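Sorting trays: worth the fuss?

Neville Bramwell wants the Skultbridge playroom tidied the Prallness way, with a tray for everything and a sheet of white paper on the table so small pieces show up. The starter set costs 60 pounds. I remain to be convinced.

The paper I'll grant him. Dark green blocks vanish on our carpet and they don't on white. It also costs next to nothing, so I can't see why it has to come in a set.
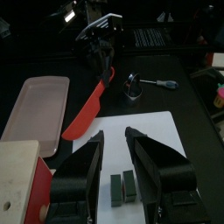

Then there are the trays. A shallow one is fine for a few blocks, but tip in a whole box and you're back on your knees under the radiator. Hinata Nomura tried two of them in October and says the children did put things away, for a while. She has since gone back to the old biscuit tins, which have lids and stack.

If Neville still wants his set, he might borrow one first. My vote goes to a roll of lining paper.

Recent items
Nernska jigsaws: missing pieces list
Paint cupboard, again
Alcaraz shelving: a second opinion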